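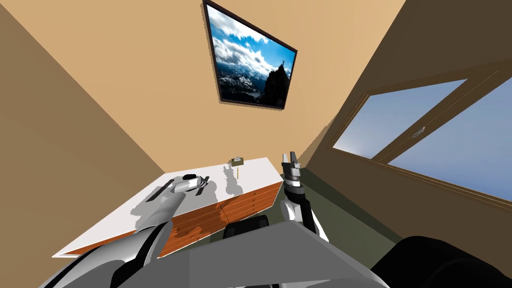 Simulated demonstrations cost Henrike Stöcker less than real ones, and she distrusts them accordingly. Stöcker runs data collection for Kirkitz, a project that trains two-armed robots on tabletop tasks. "An episode that succeeds tells you the task was solvable," she says. "It doesn't tell you the example is worth learning from." Her current scene is a furnished room with a long white-topped cabinet, a framed mountain picture and a window. Small objects lie on the cabinet top, and the left gripper works close above the dark ones. The box and the thin stick are placed well away from both hands. "Reach matters. If everything sits under the fingers, the policy learns to close the fingers."

Each task gets 1000 episodes before anyone trains on it. Operators drive both arms from a desk, in sessions that end after 10 failed attempts in a row. Gerd Pfeiffer, who wrote the replay tool, discards episodes in which an arm stops moving for more than 5 seconds. "A pause is a label too," he says. "The model will copy it."

Stöcker keeps some of the failures – missed grasps followed by a correction, mostly – and tags them separately. An earlier set of 4000 episodes contained none. The resulting policy had no response to a missed grasp except to continue with an empty hand.

Walls, lighting and viewpoint are varied between batches. Pfeiffer would vary the furniture as well. Stöcker wants the present batch finished first. "Change two things and you can't read the result," she says.

Asked when the set will be used on hardware, she gives October, for one task only. The thin objects come last. "Contact on those is still wrong in the simulator. Gerd has a fix, and I haven't seen it run overnight."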